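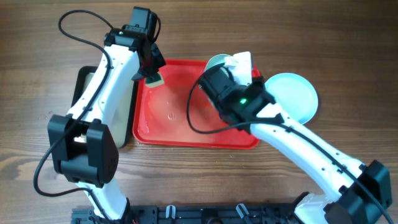
The Bretdale open day ran from ten to four on a Thursday in June, and I got there just after lunch, when most of the school groups had gone. I had been asked to look at the household side of the building for our newsletter, so I skipped the ground floor talks and went straight up to the dishwashing room on the second floor. You sign in at the top of the stairs and get a sticker with your first name on it.

Birthe Lauritsen was running the room that afternoon. She has worked on kitchen and cleaning studies for a good part of her career, first at Skundstead and now here. The subject for the day was washing up by hand without a sink. That covers more people than I would have guessed: campers, people in rented rooms, anyone whose kitchen is being torn out. My own was out of use for most of a winter and we did everything in the bathtub, which I do not recommend to anybody with a bad back.

The setup is simple. You need a table, a tray with raised sides to hold a shallow layer of water, a second tray next to it, a sponge, and whatever has to be washed. Lauritsen said people always ask for a deeper basin. A deep basin takes a lot of water and is miserable to carry when full, and you end up fishing for spoons. With a shallow tray you can see what you have left to do. The drawback is that the water gets dirty fast and has to be changed often. Visitors were handed a sheet with the suggested order on it: glasses, then plates, then bowls, then anything greasy.

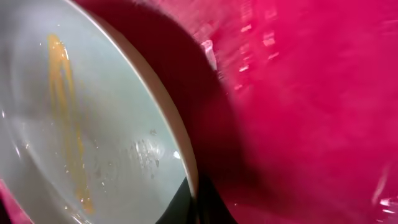 Dried sauce took up a good deal of the talk. Surachet Hemmin, who cooks for a living and had come along with his brother-in-law, wanted to know how long a bowl can stand before it has to be soaked. Lauritsen's answer was that it depends on the sauce. Anything with egg or cheese should be dealt with right away. Tomato and curry can wait, but they will stain plastic if you let them. She prefers to wet the mark, leave it while she does something else, and come back with the soft side of the sponge. Hemmin said that in a restaurant you would just blast it with the sprayer, and she agreed that a sprayer is better if you have one.

There was also a long discussion of sponges. Small ones get into the curve of a bowl better. Large ones hold more suds and are easier on the hand. Gitard, a firm that supplies cleaning goods to schools, had left a box of samples by the door, 62 of them according to the label, and I took two. I have used one of them on my roasting pan since and it is holding up fine.

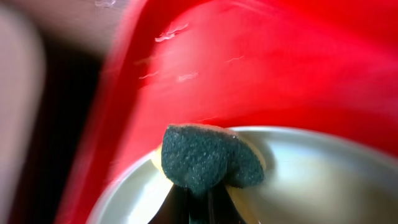

Plastic trays scratch, and that came up too. Willy Dewulf from the workshop downstairs told us scratches are mostly a matter of looks until they get deep enough to hold grease. He keeps his trays for about two years and then uses them for seedlings. Metal bowls are less trouble, in his opinion, though they are noisy and he finds they show water spots. Someone asked about enamel and he said he had given up on it after chipping a good one.

How much soap to use was the last topic before the coffee break. The sheet said a small squirt. Most of us use more than that at home, and then have to rinse twice.
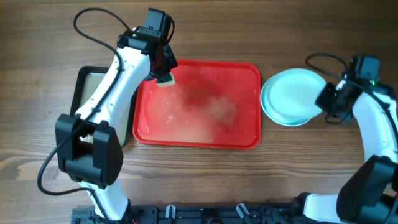

Suds in the red tray, with the sponge at the corner.

Coffee was in the hallway, with decent almond cake. The elevator was out, so allow for the stairs if you have trouble with them. Parking is behind the building and the entrance is easy to miss coming from the north. The next open day is planned for the fall, and Lauritsen said the room will be given over to drying and putting away. Ask for the handout at the front desk if they have run out upstairs.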